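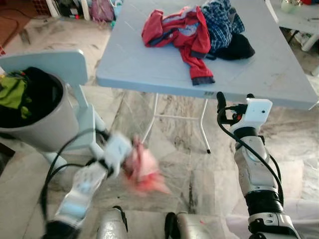
The folding table on laundry day, with the red one at the front as usual.

I promised in January that I will write more about small things of the home, and the smallest thing in our home is the corner where we do the laundry. It has one folding table in light blue, one plastic chair of almost the same blue, one gray round bin and a drying rack. I did not plan the colors. The table came first, from the Grarngate market, and when I saw the chair some months later I thought it would be a pity to leave it there.

For a long time I did laundry the way I learned as a student, which means I put everything in one machine and then I was surprised. A white towel became pink, a sweater became the size for a child. When I moved to this apartment I shared it with Ilham Saber, and she looked at my method for one week and then she asked me very politely if I would like to learn. I said yes. Most of what I write here comes from her, and the mistakes are mine.

Her first rule is that clothes should never be on the floor. I used to make my piles on the floor, dark here, light there, and then I walked through them with my shoes. Now the big pieces go on the table, shirts and jackets together in one heap, and dark things go in the bin. The bin is not very big, so there is always a sleeve or a leg that comes out over the edge. I have stopped pushing it down. If the bin is so full that things fall out, it is time to wash, and I like that I don't need a calendar for it.

Small cloths I take one by one. I mean the kitchen cloths, the socks, the little towel from the bathroom. In a heap they hide inside other clothes, and I have found a sock in the sleeve of a shirt after it was already folded and in the closet for a month. So I hold each small piece, shake it a little and decide where it goes. It sounds slow, but with music it is only a few songs.

The red clothes are a separate story. My old red jacket from Vamero gave color for two years. I washed it alone, I washed it cold, I put vinegar as my aunt told me, and still the water came out like tea. I don't wear that one anymore, but I have kept the habit, and everything red waits until the end and goes in with the blacks.

My friend Sinan Oral came on Thursday to borrow the ladder and stayed to give opinions. He says I should sell the folding table and buy a real cabinet with drawers. I told him that the table folds and the cabinet does not. When we have guests I can close it and put it behind the door. The legs are thin metal and they make a terrible noise when they open, so I don't do it in the evening, for the neighbors.

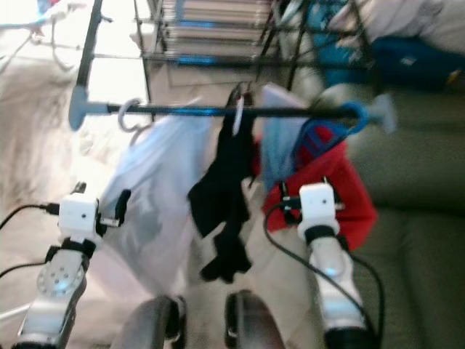 About drying I have less wisdom. We have no balcony and the dryer in the basement of the building takes coins and also sometimes buttons. So we dry inside, on the rack. I prefer hangers to throwing clothes over the rod, because the line in the middle of a shirt is very hard to iron away. For a shirt or a jacket I use the plastic hangers, and the clip ones are for small pieces which would slide down from anything else. Do not buy the cheapest clips. I bought a pack by Mirnex that was very good, and then another pack from I don't remember where, and half of those opened by themselves during the night.

Ilham leaves the space of one hand between two hangers. I leave less when I am lazy, and then the shoulders are still damp the next morning and I have to turn everything around.

I also keep the big thin plastic bags from the dry cleaner, Atanasov on the corner. I paid 142 there last winter for two coats and a curtain, so I think I have a right to the bags. One of them goes over my good coat in summer. The others I use when I carry clean clothes to my mother, whose washing machine is older than me.

Next month I want to finally change the bin. I would like one with a lid, but the lid must come off completely, and it must fit between the chair and the wall. If somebody knows a good one please write it in the comments. I will measure the space on the weekend and add the number here.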